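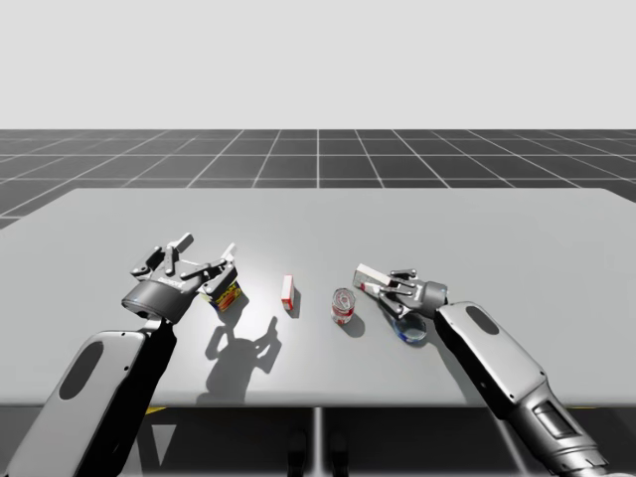
Figure 2. Two-arm cell with table and sample goods, as laid out in the simulator.

Section 2: Planning and budgeting your cell

Read this section before you place an order. It covers the choices that affect the price of a Dirkmont two-arm cell and the order in which to make them. Unpacking and bolting down are dealt with in Section 3.

You will need the planning sheet (at the back of this guide), a tape measure, a plan of the room and a list of the goods you want the cell to handle. Planning is normally done by the person who will run the cell and the person who holds the budget, working together.

2.1 Decide on one arm or two

The cell is sold with one arm or two. The table and the planning software are the same for both.

1. Write down each job you want done, one to a line.
2. Mark the jobs where a packet must be held while something else is done to it. These need two arms.
3. Mark the jobs that are a plain pick and place. These need one.
4. If no line is marked for two arms, order one. The second arm can be added later, but the base must be the wide type. State this on the order, as the narrow base cannot be converted on site.

Note: A second arm does not halve the time for a pick and place job. The arms have to wait for each other over the middle of the table. Run both layouts in the simulator before you put a saving in your budget.

2.2 List your goods

Grippers are chosen to suit the goods, so the list has to come first. Boxes and cans are a fair start for most shops and packing rooms. Try to include at least one tall can, one short wide can and one narrow carton that will be stood on end, as each is taken hold of differently.

1. Measure the widest and narrowest part of each item.
2. Weigh each item full.
3. Note any item with a ring pull, a loose lid or a film wrap.
4. Enter the items on the planning sheet. There is room for 100 lines. If you have more than this, use the spreadsheet version, which takes 200.

Caution: Do not leave out awkward items in the hope of adding them later. A change of gripper after delivery is charged as a new part and the old one is not taken back.

2.3 Try the layout in the simulator

The planning software, Ason, is included in the deposit and may be used before the hardware is paid for. Allow two full days for this step. Most people who skip it end up moving the table afterwards.

1. Open Ason and choose New cell.
2. Pick the arm and base you settled on in 2.1.
3. Set the table size. The default is the Penness table.
4. Add your goods from the list. Items with no model of their own can be stood in for by the nearest box or can of the same size.
5. Place the goods with a clear gap on each side and run a short pick with each arm in turn.

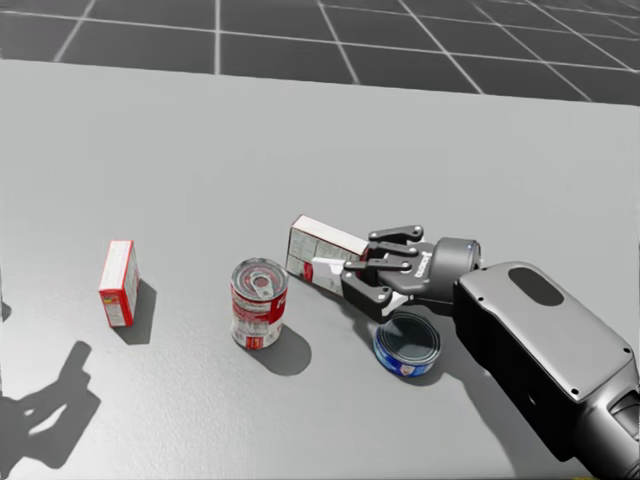
Look closely at what lies next to the item being picked. A gripper needs room for its fingers and also for the links behind them, and the forearm passes low over anything standing between the item and the base. A short can close to the wrist may be clear at the start of a move and in the way at the end of it. Turn the view and check from more than one side before you save the layout.

6. Where a finger or forearm comes too close, move the goods or turn the item. Do not raise the table to cure it.
7. Save the layout and print the reach report. You will need it for 2.5.

Note: Ason does not model crushed corners, sticky labels or goods that differ from one batch to the next. Treat its results as a guide to reach and spacing. For grip, ask for a bench trial with your own goods.

2.4 Floor, power and space

1. Mark the outline of the table and base on the floor with tape.
2. Add the safety margin given on the reach report.
3. Check that the door, any fire exit and the nearest sink stay outside the tape.
4. Have an electrician confirm the supply. The cost of a new socket or circuit is yours and is not in our quotation.

Caution: The floor must be level. Packing pieces under one leg of the table are not accepted as a cure, and the fitter will stop work if they are found.

2.5 Put the budget together

Enter each of the following on the planning sheet. The first four come from our quotation, the rest you must find out for yourself.

Arm or arms, with base
Grippers, one per arm
Table
Delivery and fitting
Electrical work
Guarding or a light curtain, if your risk check calls for it
Training time for staff, including cover for their usual work
Spare finger pads
Yearly service

Choose a service plan at this stage. The basic plan covers one visit a year. The Major plan adds parts and a loan arm during repairs - worth pricing if the cell will be in use every working day. The plan can be changed in June of each year and at no other time.

Note: Spare finger pads are often forgotten. They wear, and they are not covered by either plan.

2.6 Send in the order

1. Attach the planning sheet, the goods list and the reach report.
2. Quote part number 119 if you want the wide base.
3. Sign the sheet. An unsigned sheet is returned and the delivery date is not held.
4. Send everything to Birthe Mikkelsen in the planning office. She will reply with a fixed price and a list of anything missing.

Prices given before the reach report has been received are estimates only.

Section 2 last revised 30/10/2019. Check that your copy of the planning sheet carries the same date.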